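Marble worktop

A marble worktop is a kitchen surface cut from marble, a rock made mostly of calcite. It is sold on its looks and on a set of claims about coolness, strength and long life, not all of which stand up well. In the trade the word "marble" has also been stretched to cover limestones that take a polish, and a buyer who goes by the label alone may not get the rock they expect.

Origin and naming

Marble forms when limestone is changed by heat and pressure underground. Pure calcite is white. The grey, brown and gold lines come from clay, iron and other matter in the original rock. Sellers give slabs names that sound like places, and these are a poor guide to where the stone was dug. "Senmont White" has been sold from at least four quarries, only one of them near Senmont. The Dirkbridge quarry, which closed after a rockfall, still appears in showroom lists, and it is unclear how much of the stone under that name ever came from it.
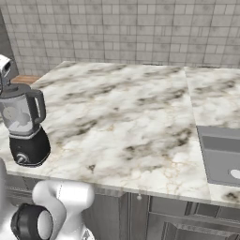 Dark grey veining with fine tan and pale gold lines on a creamy white worktop.

Claimed benefits

The oldest claim is that marble is cold and so is good for pastry. Stone left in a room settles at the temperature of that room, like anything else in it. It feels cold because it draws heat from the hand quickly, and it will do the same to dough for a short while. Whether this makes better pastry is mostly a matter of cooks' say-so.

Marble is also described as heatproof. It does not burn, but a hot pan can still crack a slab that is already weak or leave a mark in the sealer. Most fitters advise a trivet, including those whose brochures say otherwise.

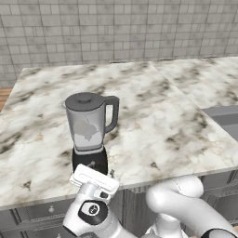
Marble worktops meeting at a diagonal seam, with a brick-pattern tiled wall behind.

Staining and etching

Two kinds of damage are often confused. A stain is colour that has soaked in. An etch is a dull patch where acid has eaten the surface, and lemon juice, vinegar and wine will all cause one. Sealers slow staining. They do little against etching, though this is seldom made plain at the point of sale.

The maker Prorkico long sold a sealer said to last 9 years. The only published support was a trial on 70 test pieces, none of which had been used in a working kitchen. Later packaging dropped the figure and spoke of "lasting care" – a phrase that promises very little.
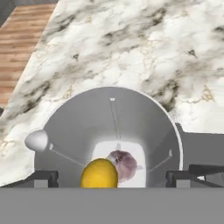 White marble with charcoal and faint gold veins; wooden flooring lies beyond the angled edge.

Cost and resale

Estate agents often say that a marble kitchen adds to the price of a house. A survey in the town of Roy is usually cited, but it made no allowance for the size of the houses, and larger houses are more likely to have costly kitchens in the first place. The claim may be true. The survey does not show it.

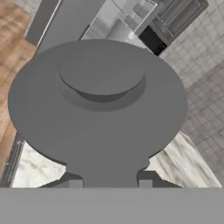
Finish matters more to daily upkeep than the name of the stone. A polished slab reflects light, so any etch shows as a dull spot, while a honed slab is already dull and hides the same damage better. The difference is one of shine and has little to do with colour: the broad grey disc shown here is matte, and its surface has only soft shading across it, much as honed grey stone would. Honed marble is sometimes sold as tougher on this account. It is the same rock, and acid attacks it just as readily.

Substitutes

Quartz composite, porcelain and printed laminate are all made in marble patterns. Composite resists acid better but can scorch under hot pans. Repeated veining was once a sure sign of a copy – it is now less useful, as makers print longer patterns and real slabs cut from one block can look much alike.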